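3.2 Collecting Demonstrations with Hand-Held Grippers

All demonstrations in the Priline set were recorded without a robot arm. An operator holds one gripper in each hand and carries out the task directly, while a camera worn at head height records the work area. The motion of both grippers and the opening of their jaws are stored together with the video. We chose this method over remote control of an arm for two reasons. New operators needed less practice before their recordings were usable, and a single demonstration took less time to complete, so that more variation in object placement could be covered within the same working hours.

Each collection station consists of a table covered by a white board, placed between two aluminum rail frames. Stations are marked with a numeral on the floor, and the same numeral is entered in the session log. The operator is given a written task card that names the objects and the end state but leaves the order of movements open. Between demonstrations the objects are moved to new starting positions drawn from a list prepared by the Clerneo software. Operators were told to keep both grippers within view of the head camera at all times, including when only one hand was needed for the task. 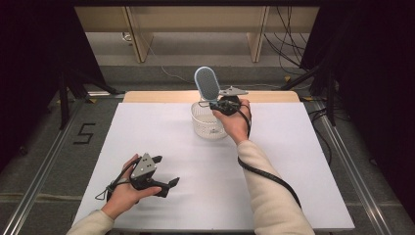

Figure 4. Two-handed collection at a station. The right gripper is held in front of a white mesh basket in which an oval brush stands upright; the left gripper is kept low at the near side of the board.

Why record the hand that does nothing, asked one reviewer of an earlier version of this paper, when it only teaches the model to hold still? The question deserves a direct answer. In the pilot study, which ran through March, idle-hand motion was removed before training. The resulting policy performed well on tasks that used one hand but often moved the second gripper into the path of the first when both were active. Keeping the idle hand in the record gave the model examples of a safe waiting position. We therefore retained it in all later sessions and gave it the same weight in the training loss as the working hand.

The final set contains more than 4000 demonstrations. A further 683 were rejected during review. A recording was rejected if a gripper left the camera view, if an object fell from the table, or if the tracking signal was lost during a grasp. Each recording was checked by 2 reviewers working separately, and cases in which they disagreed were passed to a third. Failed grasps followed by a successful second attempt were kept and labeled as recoveries, in line with the procedure described by Jasińska for the Jullent set.

Recordings were divided into training and test portions by session, so that no session contributes to both. The effect of this division on the reported success rates is examined in Section 5.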